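Clomora Early Learning, Room 2
Play kitchen and food preparation corner: equipment and surfaces check
Term inspection, March
Checked by: Hortensia Usuga
Form version 5

Ratings: S = satisfactory, M = monitor, A = action required, N/A = not applicable

Section A. Floor and access

A1. Clear space in front of the play bench, minimum 900 mm. S
Measured at the narrowest point, between the bench and the book trolley with its brakes on.

A2. Floor covering flat, no lifted edges. M
Vinyl join near the sink unit has started to curl at one end. Pressed down and held at the time of the check. Re-check next month.

A3. Exit path not blocked by furniture or dress-up rack. S

Section B. Fixed and freestanding furniture

B1. Units over 300 mm deep stable when pushed at the top edge. S

B2. Units anchored to wall where supplied with brackets. A
The Gekar shelf has one bracket fitted and one missing. Replacement screws are in the office. Top shelf to stay empty until both are in.

B3. Hinges and door stops. S
Oven door closes slowly and leaves a finger gap at the hinge side. Microwave door removed last year, no sharp remains.

B4. Tabletop surface free of chips and splinters. S
Brown tabletop wiped with neutral detergent before inspection. No raised grain felt along the edges.

B5. Tape and floor or table markings. M
Blue painter's tape on the tabletop is to be checked for loose ends and grime at each weekly clean. Replace any strip that lifts. Don't overlay new tape on old, as the double thickness collects crumbs and catches sleeves.

Section C. Boards, knives and cutting sets

C1. Boards free of cracks, mould and open joints. S
Bamboo board inspected on both faces. Corners are rounded. Run a dry cloth along the edges; if it snags, sand and re-oil before return to use.

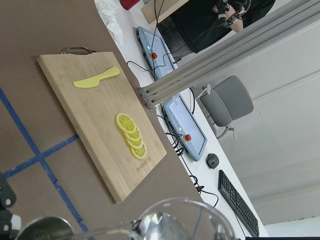

C2. Board handles secure. S
Metal handle doesn't turn or rattle under hand pressure. Both attachment points to be looked at again when the board is next oiled. Boards with handles are stored flat, never hung at child height.

C3. Play knives blunt, in one piece, no burrs. S
Blade edges run over a gloved fingertip. Any plastic knife with a bite mark or a nick that can be felt is discarded. Adult knives are kept in the locked drawer in the staff kitchen and don't come into this room.

C4. Play food intact. S
Lemon slices flexed by hand, no splitting at the rind. Small pieces tested in the choke cylinder. Anything that fits goes to the over-threes box regardless of the age printed on the packet.

C5. Real food kept separate from play food. A
A dried orange peel was found in the Prullska basket. Basket emptied and washed at 10:15 am. Staff to check baskets after morning tea.

Section D. Cleaning and records

D1. Cleaning log signed. M
31 entries expected, five unsigned. Staff concerned have been spoken to. Initials are acceptable if legible.

D2. Detergent and sanitiser stored out of reach and labelled. S
Pangilinan spray bottles relabelled with dilution and date mixed.

D3. Damaged items removed and recorded. S
One wooden spoon, split handle. One cup, cracked base.

Actions outstanding: B2, C5. Monitor: A2, B5, D1.
Copy to be kept in the room folder behind the previous term's sheet.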